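Two-Arm Tabletop Workcell for Play Kitchen Objects
Project report, Bivstead shared workshop
1 August 2024

1. Summary

The project goal was a low-cost bench cell in which robot arms handle toy kitchen items on a fixed tabletop. The cell was built between April and the end of July in the Bivstead shared workshop. This report covers the table, the arm mounting, the object set and the grasp trials. The control software, called Dobos in our repository, is covered only where it affects the mechanical design.

2. Table and reference points

The work surface is white. White was chosen early and kept, although it shows scuffs and throws back a lot of light from the ceiling. The surface has dark round holes that double as reference points. The calibration routine in Dobos finds the holes in the overhead view, fits a plane to them, and writes the result to a text file that is read at startup.

Two problems came up. The first version of the routine took any dark circle as a candidate, so cookware interiors had to be rejected by diameter. The second problem was drift. The table was bumped often by other workshop users, and the saved calibration was then wrong until someone ran it again. A check at startup now compares the stored hole positions to the current ones and stops if the difference is more than 6 mm.

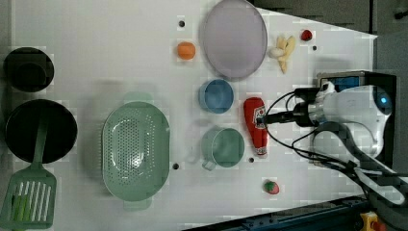 The cable runs took longer than planned. In the first layout the wrist cable was tied too close to the last joint and limited its rotation. We moved the tie point back along the arm and left a free loop. The loop has to clear the table at full extension, and this was checked by hand at slow speed before any automatic motion was allowed.

3. Object set

Objects were selected for variety of shape. Round fruit tests a centered grasp. The banana tests an uneven outline. The strawberries are small, and a position error that does not matter on a bottle will make the gripper miss them. The plate is the hardest item because it lies flat and offers only a thin rim.

Cookware was added in the second month. Pans can be gripped at the rim, but the approach has to be close to vertical and the fingers must straddle the wall without pushing the pan sideways. 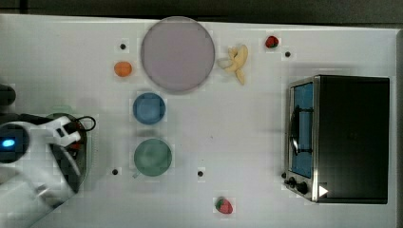

Rim grasps were tuned by lowering the approach speed to 40 mm/s over the final part of the descent. Above that speed the pan moved on contact often enough to spoil the next step. We also tried rubber pads under the pan. They helped, but they changed the height of the rim and had to be entered as a separate object in the model, so they were dropped.

4. Bottle task

The bottle task is the longest sequence in the project. The arm picks up the bottle, turns it so the cap points down, holds it over a container, and puts it back on the table. No liquid is used. The task is scored on pose only: the cap must be inside the rim when seen from above, and the bottle must not touch the container.

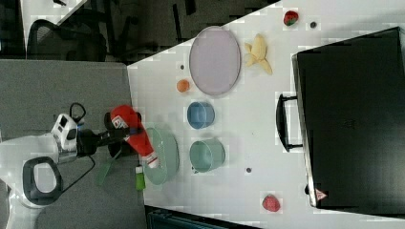 Figure 3. Ketchup bottle held in the gripper with its cap over the green bowl.

A total of 152 trials were run on this task, and 110 met the scoring rule. Most failures were in the pick and not in the turn. If the bottle was gripped too near the cap, it rotated in the fingers under its own weight. Moving the grasp point toward the middle of the body reduced this. The Tiren finger pads were replaced once during the trials when the surface had worn smooth.

The remaining failures were cap positions just outside the rim. These grew more common late in long sessions, and we suspect the mount was loosening. The mount bolts were retightened with thread locker, but there was no time to repeat the full set. 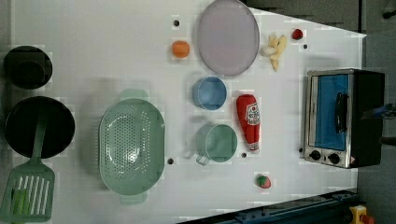 5. Reset procedure and open items

Between trials the objects are put back by hand. The operator works from a printed layout sheet and stays clear of the arms until motion has been disabled on both controllers. Items may be off the sheet by a finger width without effect on the results. Larger errors put the bottle outside the region the pick step searches.

Open items at the time of writing:

Replace the Irkusov power supply, which trips when both arms start together.
Fix the table feet to the floor or add a bump sensor.
Add the oven door as a task. The handle position has been measured, but the pull path is not yet written.
Repeat the bottle trials with the retightened mount.

The parts list and the layout sheets are kept in the project folder on the workshop server.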